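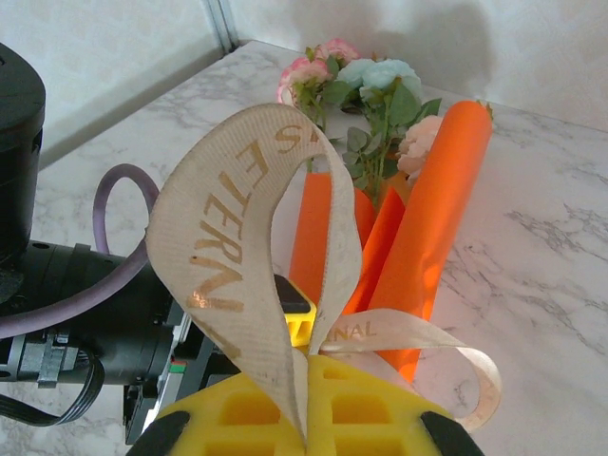
Last updated: December
Reading time: 4 min

4.2 The ribbon as the last word

By the time a bouquet reaches the ribbon, most of the decisions that florists like to talk about have been made. The flowers have been chosen, the stems grouped, the wrapping folded into whatever shape it was going to take. The ribbon is then expected to hold all this together and, in the printed sort, to say something as well. Our interviewees gave it very little thought. One described it as "the bit you do while looking for your car keys".

Figure 4 shows a small bouquet of artificial roses in pink, pale blue and light peach, with bright orange wrapping and a cream ribbon lettered in gold. We return to it several times in this section, chiefly for the ribbon, which carries the word ETERNAL. Applied to artificial flowers the claim is at least defensible. Of the 76 bouquets in our survey, 37 had printed ribbon, and the fresh ones among them were promising much the same thing on behalf of stems that would be in the compost by Tuesday.

Printed ribbon poses a practical problem that plain ribbon does not. A word has a beginning and an end, and a bow has no interest in either. The message repeats along the reel at a fixed distance, the person tying cuts where the length seems right, and the loops and tails fall where they fall. In Figure 4 the large loop shows the word more or less whole, running vertically, while the tail to the right offers only NAL. We call this leftover a stranded fragment. Stranded fragments were common throughout the survey, and included OVER, EVER and, on a retirement bouquet, TIRE.

We asked tiers whether they minded. Salameh's notes from the Gullivley workshop record a fairly settled view that recipients read the ribbon once, at the moment of being handed it, and supply any missing letters from goodwill. Siregar's sessions at Gamov found less agreement. Two people there had taught themselves to find the middle of the word first, pinch it, and build the loop outwards from the pinch. The method works well with short words. With longer ones it produces a loop of such size that the flowers begin to look like an accessory.

The material matters too. Satin is slippery, and a fine rib across the surface seems to help a knot stay put, though our sample was too mixed to say so with much confidence. What satin does reliably is keep a record of having been handled. The smudges and creases visible on the ribbon in Figure 4 are of a kind we met on nearly every bow that had been tied more than once, and on a fair number whose makers swore they had been tied only the once. We left the question of honesty to other researchers.

Wrapping affects all of this more than we had expected. Orange is a forceful colour to set below pink and blue, and in Figure 4 it has been formed into three tall folds, the longest reaching well up to the right. Folds like these give the bouquet height cheaply. They also draw the eye up and away from the bow, so the tier may be less inclined to fuss over where the letters land. In the Iker sessions, participants given flat wrapping retied their bows more often than those given tall folds. Asked why, they blamed the ribbon.

There remains the matter of the tail. Every tying guide we consulted says to curl it and none says for how long, or towards what. Guides written for fresh flowers tend to let it hang among the stems. With artificial bouquets, where the lower part may be fully wrapped, the tail has nowhere to hide and must be treated as decoration in its own right. The curl in Figure 4 loops downward at the right-hand side, and we coded it as "closed", following the scheme in Subramaniam's earlier handbook. The second author would have preferred "wandering", a category the handbook does not include and which we were unable to persuade anyone else to adopt.

For the coding itself, each bouquet was scored separately for message, loop, tail and surface condition. Message was scored by what could be read without touching the ribbon, on the grounds that people who receive flowers do not generally smooth them out to check the spelling. A full word on any one loop counted as legible, whatever the rest of the ribbon was doing. Disagreements were settled over tea, and the tea was not controlled for.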